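Nerance Updates Crumb Moisture Method for Packaged Sandwich Bread

NUNENECK, September. Nerance, a contract laboratory serving commercial bakeries and flour mills, today released a revised method for measuring moisture loss in sliced pan bread. The method replaces the whole-loaf procedure the laboratory has used for its bakery clients and will apply to all new shelf-life orders received from the start of next month.

Under the previous procedure, a loaf was weighed in its bag at receipt and again at the end of the storage period. The difference was reported as a single figure. That figure captured water that left the package but gave no information on water that moved from the crumb to the crust inside it. Bakeries often received a low loss value for bread that their own tasters had already marked as stale.

The revised method reports crumb and crust separately. Slices are taken from fixed positions in the loaf, trimmed with a circular cutter, and dried in a forced-air oven until two consecutive weighings agree within the stated tolerance. The end slices are discarded. Crust samples are milled before drying. Results are given as percent moisture on a wet basis, along with the ratio of crumb moisture to crust moisture.

Validation work covered 2387 slices from 17 commercial formulas, including white, whole wheat, oat and potato breads. Samples were stored at room temperature in the bags supplied by each bakery. A second set was held frozen and thawed before testing. Agreement between technicians improved in every formula except one, a high-seed whole wheat loaf in which the seeds interfered with trimming. Nerance recommends a larger cutter for breads of that type and has written the change into the sampling section.
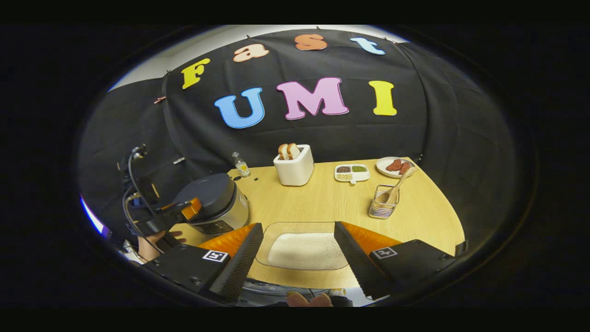 Toasting performance has been added as an optional test. Many bakeries sell loaves that are eaten mainly as toast, and crumb moisture has a direct effect on browning time and on the texture of the finished slice. The test uses ordinary two-slice household units, with both slots loaded for every run. Slice height is recorded as well, as bread that stands above the slots, like the two slices in the white toaster shown here, keeps a band along the top crust that receives less direct heat than the rest. For such loaves the color reading is taken at the center of the slice and again just below the top crust, and both values appear in the report. The toaster is allowed to cool to room temperature between runs.

"The single weight loss figure was easy to read and did not say very much," said Torunn Wikström, technical manager for cereal products at Nerance. "A bakery that changes its enzyme level or its bag film needs to know where the water went. Two numbers and a ratio will answer that in most cases."

The method was developed with sample material from the Brokau mill and from Ziółkowski, a regional producer of rye and wheat breads. Ziółkowski has used a draft version for its own storage trials. Rye breads containing more than 40 percent rye flour remain outside the scope of the published method, as their crumb does not trim cleanly. A separate procedure for those products is in preparation.

Clients with shelf-life studies already in progress may finish them under the earlier procedure. Results from the two methods should not be placed on the same chart, and reports will carry a method code on the first page to prevent mixing. The minimum order is six loaves from one production lot, packed upright in a rigid carton. Loaves that arrive compressed or with open bags will be rejected.

The full text of the method, including the sampling diagram and the calculation sheet, is available from the Nerance client desk in Nuneneck on request.

About Nerance
Nerance provides moisture, texture and color testing for bakeries, mills and packaging suppliers. Its laboratory and offices are in Nuneneck.

Media contact
Torunn Wikström, Cereal Products, Nerance, Nuneneck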